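Support-Portal der Sammlung Halvorsen
Vorgang 566: Zeitfenster-Tickets der Fotoausstellung und fehlerhafte Werkangaben im Online-Begleiter
Status: gelöst, unter Beobachtung
Priorität: hoch
Betroffene Systeme: Clostik (Ticketverkauf), Derniment (Objektdatenbank), Online-Begleiter zur Ausstellung
Bearbeitung: Villads Thoroddsen, Digitale Dienste
Eröffnet: 8. Mai 2021

Meldung

Der Besucherservice teilt mit, dass im Online-Begleiter zur Ausstellung »Salz und Silber. Frühe Küstenfotografie« bei mehreren Werken die Angaben zu Technik und Leihgeber vertauscht sind. Albuminabzüge werden als Salzpapierabzüge ausgewiesen, Leihgaben aus der Sammlung Hurkado erscheinen als Eigenbestand. Der Leihgeber hat schriftlich um Korrektur gebeten. Zugleich melden Besucherinnen und Besucher, dass für den Ausstellungsrundgang gekaufte Zeitfenster-Tickets am Eingang als ungültig abgewiesen werden.

Erste Einschätzung

Beide Fehler wurden zunächst getrennt aufgenommen, vom Besucherservice jedoch unter einem Vorgang zusammengeführt, weil sie am selben Morgen auftraten. Die Ausstellung umfasst 230 Werke. Eine Stichprobe von 20 Datensätzen im Online-Begleiter ergab bei acht Werken eine falsche Technikangabe. Die zugehörigen Datensätze in Derniment sind korrekt. Der Fehler entsteht demnach bei der Übertragung und liegt nicht in der Inventarisierung.

Die Abteilung Fotografie wurde gebeten, bis zur Klärung keine Änderungen von Hand im Redaktionssystem vorzunehmen. Zwei bereits von Hand berichtigte Einträge wurden beim nächsten Abgleich wieder überschrieben.

Maßnahme 1: Abgleich angehalten

Der automatische Abgleich zwischen Derniment und dem Online-Begleiter wurde ausgesetzt. Die Werkseiten bleiben erreichbar, die Felder »Technik« und »Leihgeber« sind vorübergehend ausgeblendet. Die Wandtexte und der gedruckte Katalog sind von dem Fehler nicht betroffen, da sie vor der Umstellung freigegeben wurden.

Maßnahme 2: Prüfung der Feldzuordnung

Die Zuordnungstabelle wurde im Februar um ein Feld für die Passepartoutmaße erweitert. Das neue Feld wurde vor dem Feld »Technik« eingefügt, die nachfolgenden Positionen wurden in der Exportvorlage jedoch nicht angepasst. Bei Werken ohne Passepartoutmaß blieb die Verschiebung ohne Wirkung. Erst nachdem die Restaurierung die Maße für die gerahmten Abzüge nachgetragen hatte, wurden die falschen Werte öffentlich sichtbar.

Die Verschiebung betrifft auch das Feld »Leihgeber«. Ist dieses nach dem Einlesen leer, setzt der Online-Begleiter ersatzweise den Vermerk »Sammlung Halvorsen«. Diese Voreinstellung wird als eigenständiger Mangel geführt.

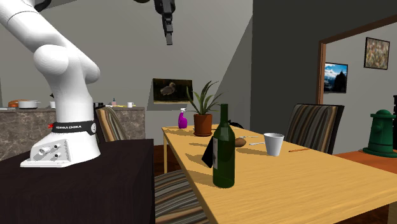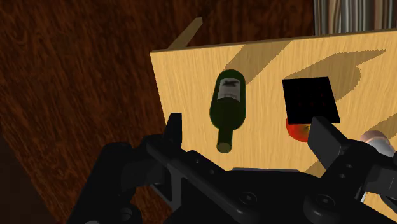 Müssen bereits ausgedruckte Werkverzeichnisse aus dem Online-Begleiter ersetzt werden?

Auszutauschen sind alle Ausdrucke, die die Spalte »Technik« oder »Leihgeber« enthalten. Reine Titellisten mit Angabe des Raumes können weiterverwendet werden. Berichtigte Verzeichnisse liegen an der Information im Erdgeschoss aus und können von den Führungskräften im Besucherdienst dort abgeholt werden.

Maßnahme 3: Zeitfenster-Tickets

Die Prüfung in Clostik ergab eine vom ersten Fehler unabhängige Ursache. Bei der Verlängerung der Öffnungszeiten wurde das letzte Zeitfenster des Tages neu angelegt, das bisherige aber nicht mit dem neuen verknüpft. Tickets, die vor der Änderung für dieses Zeitfenster gekauft worden waren, verwiesen auf einen nicht mehr vorhandenen Eintrag und wurden vom Lesegerät abgewiesen. Tickets für alle übrigen Zeitfenster waren durchgehend gültig.

Das alte Zeitfenster wurde wiederhergestellt und dem neuen zugeordnet. Ein Neuversand der Tickets ist nicht erforderlich. Das Aufsichtspersonal wurde angewiesen, bei einer erneuten Abweisung die Bestellbestätigung anzuerkennen und die Bestellnummer an den Besucherservice weiterzugeben. Bereits geleistete Doppelzahlungen werden auf das ursprüngliche Zahlungsmittel erstattet, ein gesonderter Antrag ist nicht zu stellen.

Maßnahme 4: Korrektur und Wiederaufnahme

Die Exportvorlage spricht die Felder nun über ihre Bezeichnung an und nicht mehr über ihre Position. Der Abgleich wurde zunächst auf dem Testsystem ausgeführt und von der Abteilung Fotografie anhand des Katalogs gegengelesen. Dabei fiel ein weiterer Datensatz auf, bei dem die Datierung im Katalog von der Angabe in Derniment abweicht. Die Klärung obliegt der Abteilung und ist nicht Gegenstand dieses Vorgangs.

Nach schriftlicher Freigabe wurde der Abgleich auf dem öffentlichen System wieder aufgenommen. Die Felder »Technik« und »Leihgeber« sind eingeblendet. Die Sammlung Hurkado wurde über die Berichtigung unterrichtet und hat den Eingang der Mitteilung bestätigt.

Offene Punkte

Die Voreinstellung für ein leeres Leihgeberfeld soll durch den Vermerk »Angabe folgt« ersetzt werden. Die Änderung ist beim Hersteller des Online-Begleiters beauftragt.

Die englische Fassung der Werkseiten wird aus einem eigenen Zwischenspeicher ausgeliefert und kann noch veraltete Angaben enthalten. Rückmeldungen hierzu bitte unter Angabe der Inventarnummer in diesem Vorgang eintragen und keinen neuen Vorgang eröffnen.

Rückfragen zur Erstattung beantwortet der Besucherservice, Rückfragen zu den Werkangaben die Abteilung Fotografie.

gez. Villads Thoroddsen
Digitale Dienste, Sammlung Halvorsen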